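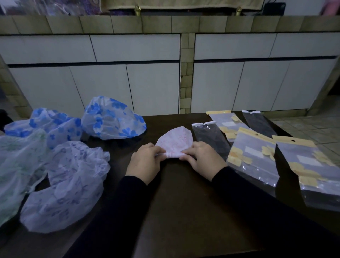
Gathering the ruffled edge of the pink floral cover.

Back in the Bag: Folding Thin Plastic Things So They Fit Again

August
Household Design Projects, Vernia College, Brendstead campus
By a second-year student

Print this page | E-mail this page

I picked my topic because of a drawer. My drawer, to be exact, the one in my apartment where stretchy plastic covers and little umbrellas and anything else that once came in a skinny clear bag goes to live forever. You buy something that is flat as an envelope, you open it once, and then it's a puffy cloud that takes up half the space you own. So when the project list came around and it said "choose an everyday storage problem," I already had mine (I think I had it written down before the sheet got to the back row!).

The project is called Enach, which is just the name our section got assigned, so please don't look for a meaning in it. The rule was that we could only use ordinary items and our own hands. No clips, no rubber bands, no vacuum bags. I worked with shower caps and similar covers with elastic edges, plus folding umbrellas in clear sleeves, and I did all of it on a big dark wooden table. I'm very glad about the table. Pale see-through plastic on a white surface is miserable to work with, and I know this from trying it at my desk first.

What I tried

I had three folds. The first is the gather, where you pinch the elastic edge together into little pleats and let the rest fan out, then fold the fan down over your fingers. The second I called the Vass fold, after the street I live on, and it goes in half, in half again, then rolled from the elastic end. The third is the one everybody does without thinking: scrunch it and stuff it.

I gave every fold 10 tries. I wrote down whether it went into the bag without me having to push, and whether it stayed folded when I let go of it. I also wrote down how annoyed I was, which my instructor said wasn't a measurement, but I left the column in.

The gather was my favorite from the start. It looks fussy and the first couple of tries were a mess, but once your fingers learn where the pleats want to go it gets pretty relaxing. The trouble is the air. The middle of the cover is one big bubble, and if you don't get the air out you end up trying to fold a balloon. 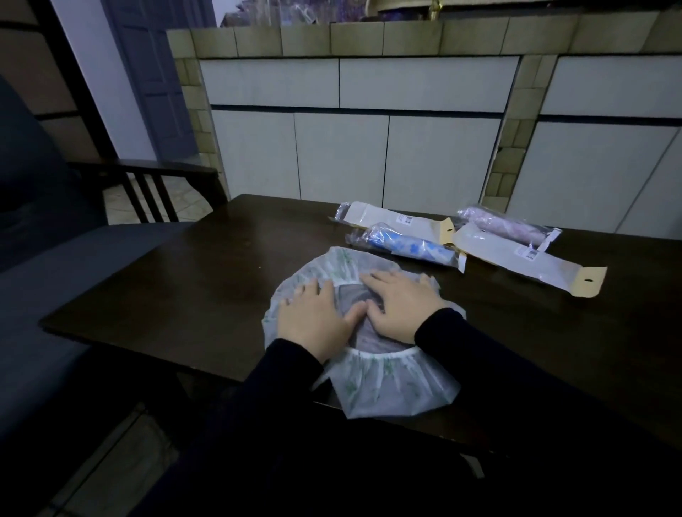 Both hands flat on the cover with the pale green leaf print.

Pressing made more difference than any fold did, and I did not see that coming. Palms flat, start in the middle, move out slowly. If you go fast the air just runs around to the other side and lifts it up again. I tried doing it with a ruler for a while and went back to hands, mostly because the ruler kept snagging on the ruffle.

The Vass fold came out smallest when it worked. It did not always work! The elastic has its own ideas, and if the first half-fold is a little crooked, by the end you have a cone. The scrunch did badly on both of my real columns, though I'll admit it won on speed every single time.

Umbrellas

Umbrellas were supposed to be the hard part and they were sort of the easy part. The fabric has creases already, so you mostly follow what's there, wrap it snug, and turn the whole thing as you slide it into the sleeve instead of shoving it straight down. Where I lost time was the sleeve itself. The plastic clings to the fabric and to your hands, and a couple of times I got it most of the way in and had to back it all out again. The full umbrella round took almost 45 minutes, and a good chunk of that was me fighting with sleeves.

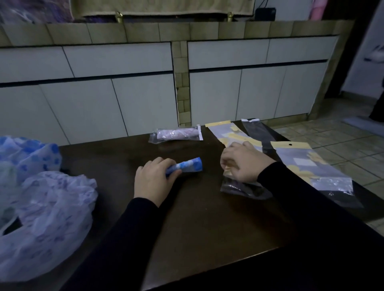 A rolled blue-and-white item in clear plastic, with other packages toward the back of the table.

One thing I'd pass on to anybody doing a project like mine: spread out. I started with everything in one heap in front of me and kept picking up the wrong bag. It went a lot better after I moved the packages I didn't need yet to the far side of the table and kept just the one I was working on up close.

What I'd change

Next time I'd test the bags as well as the folds. A bag with a wide mouth forgives a lot, and a narrow one punishes you for a single bad pleat, and I only noticed late that my scores were partly scores for the bags. I'd also get someone else to do the folding, since by the last round I was way better than I'd been in the first and that isn't fair to whichever fold went first (it was the scrunch, so maybe no harm done).

My drawer at home closes now. I use the gather for covers and the turn-and-slide for umbrellas, and there's one cover I've given up on that lives on a hook behind the bathroom door.

Contact the Household Design office | © Vernia College, Brendstead | Back to top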